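Surgical robot learning > Papers and replications > Suturing policies: does the retry trick really help?

Page 1 of 1

knotweed_7
08/12/2025

Right, finally got through our ablation so posting before I forget the details. Background for anyone new: we've been trying the relabelling method from the Nevska write-up. Instead of one policy for the whole stitch you train a high level bit that picks a short instruction (grab needle, pull thread through, let go, try grab again) and a low level bit that carries it out. The corrections get folded back in as training data.

Set up: 2,463 demos, all teleop, three people driving. 50 test runs per variant. Wrist views plus the fixed view.

Short version — corrections help loads on the grab, hardly at all on the pull through. Haven't got a good story for why.

marl_and_clay
Which three people? I mean were they all equally good. We had one driver who did everything twice as slow and the policy picked up the dithering.

knotweed_7
Two trained, one me. So no, not equal. Welington Tavares did the lion's share and he's very smooth, I'm not. Didn't balance it. Probably should of.

Fathima G
Fathima Gunawardena here, I did the pull through labels on this. Want to push back a bit on "hardly at all". The success number barely moves but the failures change. Without corrections it tugs, misses the slack, carries on as if the stitch is done. With them it stops and has another go, then runs out of time. We score both as a fail. I don't think they're the same thing.

oldbrasshinge
They are the same thing if I'm the patient.

Fathima G
Sure, and it's nowhere near a patient. I'm asking what the policy has learnt, different question.

oldbrasshinge
Fair. Still think people hide behind that one though. "It failed in a more interesting way" has been in every paper I've reviewed since March.

pelham_wires
What does the thread look like to the model? Everyone's numbers fall over on thread, ours too. Thin dark line, shiny wet background, half of it hidden. Can you post a view from the fixed camera? Doesn't need to be a nice one.

knotweed_7
Sure. Fixed cam, needle driver coming in from the left with a loop of thread. Ignore the two rows lower down, those are finished stitches, the bit that matters is the slit across the middle.
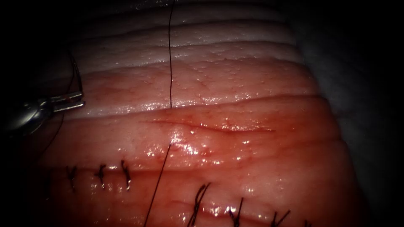 Fixed view. One length of thread down from the top, another out of the puncture just under the slit.

Look where the highlights bunch up, it's right by the entry point. That's the patch the high level policy has to read to decide if the pull is finished. My guess is it can't, and it's going off the arm pose.

pelham_wires
Yeah ok, that's horrible. And the thread goes behind the wrist on the left as well, so no chance of following it end to end. I'd put money on your guess. Have you tried masking the fixed view and seeing if pull through gets any worse? If it doesn't you've got your answer.

knotweed_7
Not yet. Queue is full till Thursday.

marl_and_clay
Masking won't tell you that cleanly. Policy trained with the view and tested without it just breaks, whatever it was using. You'd need to retrain without. We got caught by this on Serach and wasted a fortnight.

pelham_wires
Depends on the mask. Swap in the fixed view from a different run at the same step and it stays in distribution more or less. Not perfect but it's a cheap afternoon's work and retraining isn't.

marl_and_clay
Step alignment across runs with retries in them? Good luck. Half your pairs will be one pull behind.

pelham_wires
Match on the instruction then, not the step number. All the "pull thread through" segments against each other.

marl_and_clay
Hm. Ok that might do.

teasel
Sorry if this is basic, but are the corrections typed live or written afterwards? The Clurov lot do it live and it seems like a faff.

Fathima G
Afterwards for us. Watch the run back, mark where you'd have said something else, pick from a list of 30 phrases. Live is better in theory — you catch the state before it drifts — but you need somebody sat there who doesn't get bored.

oldbrasshinge
50 runs per variant isn't a lot btw. If the pull through gap is small you can't say "hardly at all", you can only say you didn't see it. Go to 100 before anyone quotes this.

knotweed_7
Agreed, and I'd soften that line if I could still edit the post. The grab gap is big enough that I'm not worried. Pull through, yeah, 100.

Also going to split the fails the way Fathima wants, missed the slack vs ran out of time. Takes two minutes to code up and then oldbrasshinge can moan about both.

oldbrasshinge
Happy to.

teasel
Could you put the phrase list up somewhere? We're starting labels on the Conceição data next week and would rather not invent our own

Fathima G
Will do, needs a tidy first. A couple of them mean the same thing and we only noticed near the end.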